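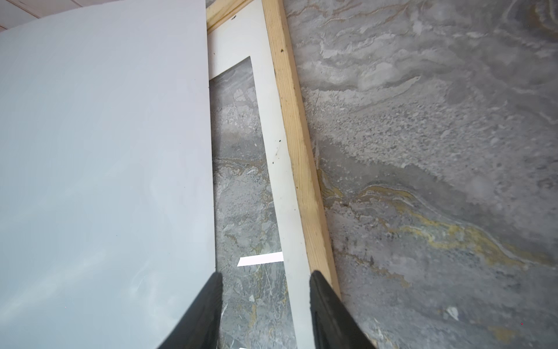

白色卡纸、灰色石纹芯纸和原色松木框,左侧为蓝灰色面板。

一月 装框工作台记录

上午接着做石纹纸那一批。客户是 Đoàn,要挂在店里的走廊,要求木框不上漆,不打蜡,保持原色。卡纸用白的,窗口长方形,石纹纸放在里面,当画芯用。之前试过米色卡纸,和纸上的赭黄色挨得太近,黄的部分反而看不出来,换成白的以后好多了。

石纹纸是 Bristano 的,灰底,白色细纹,下半段有赭石和芥末黄的条纹。同一卷裁下来的每张都不一样,有的黄色集中在角上,有的几乎没有。裁之前先把窗口模板放上去挪一挪,看好位置再用铅笔在背面做记号。不要在正面做记号,石纹纸的表面擦不得,橡皮擦过会发亮,斜着看很明显。上次废掉的一张就是这样来的。

木料是 Jamolico 送来的松条,未处理。这批节子比上一批多,也有磕碰的痕迹。问过客户,节子可以留,裂的不要。挑料的时候把节子避开转角,转角处有节的话,锯到那里锯片会偏,四十五度就对不严。磕碰的地方用细砂纸顺着木纹轻轻带几下,带不掉就算了,不要往深里磨,磨出一个坑更难看。

卡纸斜切口:刀片切 8 道换一片。以前是等到切口起毛才换,那时候前面一两道往往已经不干净了,只是没注意。起点和终点各多走一点点,不然角上连着一丝,硬扯会把面纸撕起来。多走的量靠手感,新刀片要少走一些。切完的废条马上收走,白色的细条留在台上最容易夹进画芯和卡纸之间,白的在灰纸上特别显眼,封了背才发现就得全部拆开。

灰尘和碎屑是今天主要的麻烦。白卡纸上的小黑点有两种,一种是浮在上面的,软毛刷能扫走,另一种是纸浆里带的,扫不掉,用刀尖挑会留下小坑。判断的办法是先用气吹,再用刷子,两样都不动的就当它是纸里的。离窗口远、会被框边压住的不管,露在外面而且一眼能看见的,换纸。不要用手指去抹,手上有木粉,越抹越大一片。

松条上的黑点也看了一遍。有些是小节芯,有些是运输时沾的脏东西,后者用干净的白橡皮可以去掉。擦木头和擦纸的橡皮分开放,擦木头的那块已经写了字。

顺序改了一下,记下来,后面照这个做:
先把框条拼好,胶干透,内侧用刷子扫一遍。
卡纸窗口切好,正反面都吹。
石纹纸只在上边用纸胶带挂住,下面和两侧不粘,让纸能自己伸缩。
合上以后翻过来从正面看一遍,斜着看一遍,再翻回去。
衬板放进去,打钉,最后封背。

石纹纸不要四边都粘。去年有一件四边粘死的,过了雨季中间鼓起来,客户拿回来返工,Ngân Chu 拆了一个下午,纸背的胶带撕不干净,最后整张换掉。

角胶:Terex 的白胶,溢出来的趁湿用拧干的布擦。原色松木不上漆,胶痕留在木头上以后很难弄掉,拼之前在转角两侧贴纸胶带会省事一些。胶带等胶开始发皱的时候揭,太晚了会带起木刺。夹具夹紧以后要再量一次对角线,两条差 2 毫米以内可以接受,超过就松开重来。

砂纸用的是 2000 号的那种收尾,只过一遍,用在框的外沿手会碰到的地方。正面不用这么细,磨得太光和没磨过的部分颜色不一样,灯下看得出来。

下午挂线试了两种高度。挂线太高,框会往前倾,走廊窄,人从旁边走过会注意到。降低一些以后贴墙好多了。墙那边的钩子由客户自己装,我们只给位置图,图上把挂线受力以后的高度标出来,不要标松着的时候的高度。

余料:石纹纸剩下将近半卷,卷好竖着放在架子里侧,外面包一层牛皮纸。松条短料留着做样角,太短的扔掉。白卡纸开过封的那一包先用,没开的不要动。

待办:
刀片要补货。
问 Đoàn 框背要不要贴店名标签,要的话标签尺寸给我们。
台面上的木粉用吸的,不要用吹的,吹了又落回卡纸上。锯和切卡纸最好不要同一个时段做,Ngân Chu 建议锯料都排到早上,下午只做纸的活,先按这样试一批看看。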